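Drinking yogurt

Drinking yogurt is yogurt that has been thinned until it can be swallowed without a spoon. The thinning is done with water, milk, whey or fruit juice, depending on the region and on what is cheapest there. It is sold mostly in small bottles, to people who are late for something.

Names and definitions

There is no agreement on where yogurt stops and drinking yogurt begins. Food laws in many countries set a minimum for milk solids and leave the matter of pouring to the maker. Older cookbooks avoid the problem by calling everything "soured milk" and telling the reader to stir.

Salted versions, such as ayran and doogh, are usually treated as separate drinks, chiefly by the people who drink them. Lassi may be salted or sweet. Kefir is made with a different culture, containing yeasts as well as bacteria, and its admirers will explain this at length whether or not the question has come up.

History

Thinning yogurt with water is probably as old as yogurt, and for a long time it needed no history. In hot country it stretched a small amount of milk across a large number of field hands. The sweetened, bottled kind belongs to the twentieth century, when home refrigerators became common and dairies began looking for something to do with them.

The food writer Nicanor Garrido, in his survey of regional dairies, gives a chapter to the Paredes creamery, which began bottling a strawberry yogurt drink after a batch of set yogurt refused to set. The creamery sold 372 bottles in the first week and described the product as the result of long research. Its rival, Sulard, brought out a nearly identical drink the following January and described it the same way.

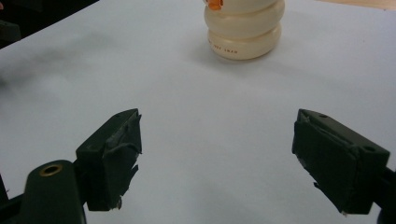

Production

Milk is heated, cooled to a warm temperature and mixed with a starter culture. The culture is then left alone, a step that has proved hard to improve on. Once the milk has thickened, it is stirred or pumped until smooth, which undoes much of the thickening, and sugar, fruit or flavoring may be added.

Fermentation is commonly run at 41 degrees Celsius or a little above. Cooler milk takes longer and tends to come out milder. Much hotter milk kills the culture and leaves the maker with a vat of warm milk and an explanation to write.

Left standing, the drink separates into a pale liquid and a heavier layer beneath it. Makers of sweet kinds often add pectin to slow this down. Makers of plain kinds often print "shake well" on the label and consider the matter closed.

Packaging

Small bottles have long been preferred for the sweet kinds. A single serving suits lunch boxes, and it makes the price per quart difficult to work out while standing in a store. Larger bottles are common for plain and salted versions, whose buyers tend to have a family to feed and have already done the arithmetic.

The Udetti dairy once tried a carton that held six servings and could be closed again. Garrido reports that customers liked the idea and finished the carton in one sitting.

Nutrition

Drinking yogurt supplies protein and calcium in much the same way as the milk it came from, less whatever was lost to dilution. Sweetened kinds can contain a good deal of sugar. Some people who have trouble digesting lactose find yogurt easier to manage than milk, as the bacteria have dealt with part of the lactose beforehand.

Claims beyond these vary in strength, often with the size of the advertising budget.

See also

Ayran
Buttermilk
Kefir
Lassi
Whey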